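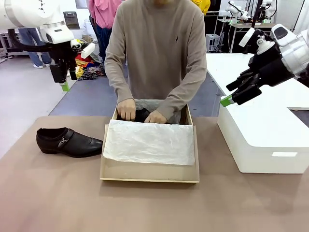 3 min read

So we finally wrote down our rules for resetting the shoe task, and I'm weirdly happy about it! Rule one: whoever has their hands in the box calls it out, and both arms stay put until they say "clear." Rule two, the tissue gets folded flat before every run (Harvey Grewal and I argued over this one all through March). Rule three is mine: same pair of shoes, same box, until the log is signed off.

Yoon-hee wants a fourth about keeping the floor behind the table tidy. She's right, we've gotten sloppy. I'm adding it tonight, then it goes up on the wall at Parnberg too.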